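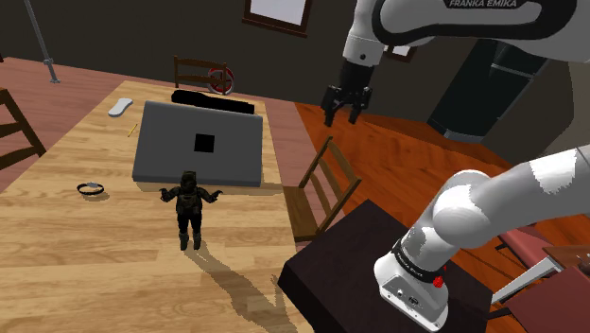
Does a Tidy Desk Help You Study? A Check on the Arkcombe Claim

Why we picked this

The study skills handout we got in July says students who clear their workspace "learn more in less time." It gives no source. The Parsa study guide repeats the line almost word for word and doesn't give one either. We doubted it, so we tested it.

What we did

We sent a survey to 400 students at Arkcombe and got 246 back. It asked how messy their usual study spot was, on a scale from one to five, and how long they could work before taking a break. Then we ran a small test with 90 of the people who answered. Half read a four-page article at a cleared table with a laptop closed in front of them. The other half read it at a table with mugs, loose paper and chargers on it. Everyone took the same short quiz afterward.

What we found

Students who called their desks tidy also said they worked longer. That sounds like a win for the handout until you remember that both answers came from the same person on the same form. People who think of themselves as organized probably give organized answers.

The quiz was less kind to the claim. The two groups scored so close together that we would not bet lunch on the difference. The highest score, 94, came from the messy table, but one score proves nothing and we only mention it because people kept asking.

Problems with our own work

The reading was short. Clutter might matter more over a whole evening, and we can't rule that out. Our mess was also staged, and other people's mugs may bother you less than your own unpaid bills. The Kamano room was noisy during the second round of tests, and we did not record how noisy. We used the free version of Kodis to score the quizzes, and it marked two correct answers wrong before we caught it and went back over all of them by hand.

What we would tell the school

Take the line out of the handout or say where it came from. Cleaning your desk is fine if you like a clean desk. We found no good reason to promise anyone better grades for it.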